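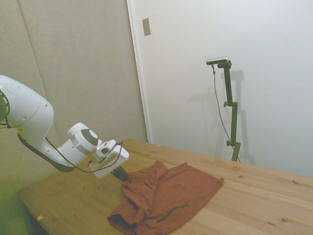

## Re: [tistus-users] Grasp candidates on crumpled cloth

26 September 2023

Shayne Tomoana wrote:

> We moved to the 0.6 planner in August and the cloth node now returns a lot of candidates on the inside of folds. The gripper goes down into the crease and pinches two layers. Is there a setting for this, or do we have to filter them ourselves? The garment is one solid color, if that matters.

Shayne,

There is a setting, but it's off by default. In the cloth section of your planner config, set `fold_reject: true` and restart the node. It drops any candidate where the depth on both sides of the fingertips is higher than the depth between them.

I've been working on the same problem with a rust-red garment on a pine table. What I changed:

- Segmentation by color alone was picking up warm patches of the wood grain, so I mask the table plane from depth first and use color second.
- The planner was scoring 1,745 candidates per cycle. I cap it at 400 after the fold check. Planning time dropped to almost nothing compared with the camera capture.
- The approach height was too low for bunched fabric. I raised it to 29 mm above the highest point in the mask.

The flat case needs its own branch. With the garment spread out there are no ridges to score, and the planner falls back to the mask outline. For shorts I want it to choose a waistband corner, and the outline alone doesn't tell it which end is the waistband. At the moment I fit a two-leg template and take the end opposite the leg openings. Zippers are also a problem, as the edge detector likes them as much as a hem. I mask them by hand for now.
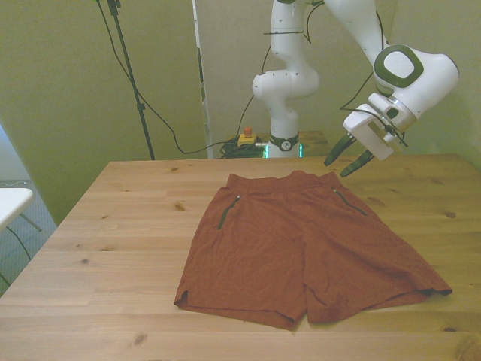 Odair Meireles wrote to me off list that the template fit is more work than it needs to be. He finds the gap between the legs from the convex hull and takes the opposite side. I haven't tried it on anything wrinkled. If he posts the code I'll run it against my logs.

The patch for the candidate cap is in my branch of the Tistus repo, under `cloth-cap`. It has no tests yet.

Bernice Darko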